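Search this site
Type a word and press enter
Search

Plastic covers, garment bags and storing clothes: questions we keep being asked

Updated Nov 14, 2023

Most advice on storing clothes comes from people who sell things to store clothes in. We sell some of those things too, so read what follows with that in mind. The answers were put together by Madalena Calado, who runs the alterations counter and has strong views on cedar balls.

Should I leave clothes in the plastic they came home in?

For a few days, fine. For a winter, no. The thin film that goes over a cleaned coat is there to keep it from getting grubby between the shop and your wardrobe. It was never meant as storage. It can hold in any damp left in the cloth, it clings, and it creases whatever is folded underneath it. Take it off when you get home, let the garment hang somewhere airy for an afternoon, then put it away.

But my mother kept everything in plastic and it was all perfectly good.

Quite possibly. A dry house and a wardrobe on an inside wall will forgive a great deal. Plenty of people have got away with it, and plenty have pulled out a pale blouse with a yellow line along the fold. We can't tell you in advance which you'll be, and we doubt anyone who says they can.

Are "breathable" garment bags worth the money?

Some are. The word on the label doesn't mean much by itself. Plain woven cotton lets air through and can be washed. The papery non-woven kind is decent and cheap. What we object to is a bag with a plastic front, a plastic back and a strip of mesh the width of a finger, sold as breathable at twice the price. The Usetier long bag is cotton front and back, which is why we stock it. The zip is nothing special.

What about vacuum bags?

Useful for spare duvets and for moving house. We are less keen on them for anything with padding, down or a pile, such as quilted jackets, velvet or thick wool. Squash those flat for months and they may not come all the way back, whatever the before-and-after pictures on the packet show. If you must, leave some air in and take them out every few months. The claim that a bag will stay sealed for years is one we've stopped repeating — ours didn't.

Is it better to fold or hang?

Fold knitwear. Hang tailored jackets, coats and most dresses. Shirts can go either way and it depends how much you mind ironing. Heavy jersey should be folded too, or the shoulders will grow. You'll find people online who insist on tissue paper between every layer of every jumper. For a wedding dress, yes. For the grey jumper you wear to the shops, a loose fold and a clean shelf will do.

How should I fold something soft so that it doesn't crease?

It will crease. What you can do is keep the creases shallow. Fold it fewer times, roll the sleeves in loosely, and put the heavy things at the bottom of the pile. Anything slippery on top, a plastic sleeve for instance, makes a stack slide, and sliding is where the sharp little creases come from.
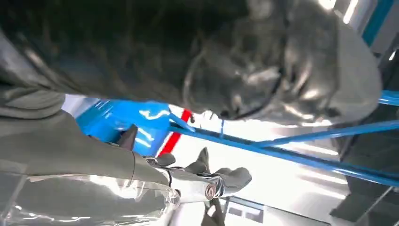 Olive-grey fabric with clear plastic lying over the lower part. The folds don't go away because there's a shiny layer on top.

Do I need to wash things before putting them away?

Yes, and it's the one rule on this page we would argue for with anybody. Moths like sweat, skin and food far more than they like clean wool, and a mark you can't see in April will often be one you can see by the end of summer. Wear something once for an hour and you can probably skip it. Otherwise wash it, dry it properly, and then dry it some more.

Does cedar keep moths away?

Madalena's answer was "not enough to matter", and she asked us to print it. The smell fades fast. Sanding the blocks freshens them for a while, and a tight drawer full of fresh cedar may do a bit, but a couple of balls rattling about in a big wardrobe are mostly there for your own comfort. Clean clothes, a vacuumed carpet and a good shake-out of your woollens will do more. If you already have moths, a lavender bag won't get rid of them. Freezing small items in a sealed bag can help, and in that one case the plastic earns its keep.

Why do you use plastic yourselves, then?

Fair question. Finished work goes out under film when it's raining or when a customer asks. We'd like to drop it altogether. The compostable film we tried from Donus tore on the hanger hooks, and we were not convinced that it would break down in anybody's garden heap. We went through a roll of 500 covers and didn't order another. If you bring your own garment bag we'll use that instead, and be glad to.

Can I reuse the film?

Once or twice, for dust. It's handy over the shoulders of a suit you wear often, with the bottom left open. Please keep it well away from small children and pets, and tie it in a knot before it goes in the bin. Some collection points take clean film and some don't, so check the notice before you carry a bagful there.

What size of box should I buy for under the bed?

Measure the gap first. It sounds obvious, but under-bed boxes are what people bring back most. Measure at the lowest point, usually the middle slat or the support leg. The Grulholm box holds 80 litres according to its label, and we've no reason to dispute it, but filled with jumpers it's too heavy to drag out with one hand. Two smaller boxes are easier to live with.

Do the "capsule wardrobe" sums add up?

Not in our experience. We've seen it claimed that you can make 1,000 outfits from a handful of pieces. Perhaps you can on paper, if you count a change of belt. If you want to own less, go ahead, but don't throw out a good coat to hit someone else's number. Box up whatever you're unsure of for a season and see if you go looking for it.

How often should I open everything up and check?

Every four months is plenty for woollens. Shake them, look along the seams and under the collar, and put them back folded along a different line. Cotton and linen can be left longer.

Do you sell the Salgado hangers by the single?

No, they come in packs of 4 and we can't split them. A wide wooden hanger from a second-hand shop will do the same job if the shoulders fit.

Related questions
Getting yellow marks out of a white collar
Wool coats: brush, steam or leave alone?
Taking up a lined curtain
What we charge for zips
Drying jumpers flat in a small flat
Are lint rollers bad for cashmere?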